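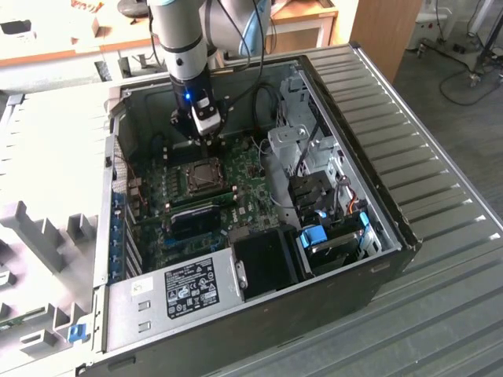 Site visit report: Claeys equipment recovery plant, Stundside

Print this page | E-mail this page

Date of visit: 31/03/2022

1. Purpose

Bratel replaces its office computers every five years. The current disposal contract ends in September, and Claeys is one of two firms asked to quote for the next one. The visit covered receiving, data removal, sorting and storage. Prices were not discussed.

2. Receiving

Trucks unload at a covered dock on the north side of the building. Pallets are weighed still wrapped, and the weight is checked against the collection note. Each unit then gets a bar code label, and the serial number is entered in Wovura, the stock system used throughout the plant. A unit with no readable serial number goes into a locked cage until the customer has been contacted. The cage held 23 units at the time of the visit, the oldest from the previous September.

The last load from a customer of similar size to Bratel contained 2,417 items, counting monitors, docking stations and loose power supplies. Of these, 709 were desktop computers. Our own collection notes do not list power supplies separately and would need to be changed.

3. Data removal

Drives that pass a health check are overwritten and read back. Drives that fail are shredded on site. The customer receives a certificate for each drive, showing the drive serial number and the serial number of the computer it came from. This link between the two numbers is missing from the reports we get now, and our auditors have raised it twice.

Shredding can be watched by arrangement. The viewing window looks onto the feed side only - the output bin is in the next room.

4. Sorting and resale

Desktop towers are opened and graded A, B or C. Grade A goes to resale after cleaning. Grade B is held for parts, mainly memory and power supplies. Grade C is broken down into steel, boards, cable and mixed plastic. Grading rules are printed on a single sheet, of which we were given a copy. Scratches on the case do not lower the grade, but a missing side panel does.

5. Storage

Racking is marked by customer and by grade. Aisles were clear. The battery store is a separate building with its own fire detection. Laptops with swollen batteries are moved there the same day, according to the site procedure.

6. Points to follow up

- Sample drive certificate in spreadsheet form, as well as PDF
- Time limit for units held in the locked cage
- Whether Wovura can accept our asset numbers at collection
- Insurance cover between our loading dock and Stundside
- Charge for monitors with broken screens - not stated in the draft terms

Print this page | E-mail this page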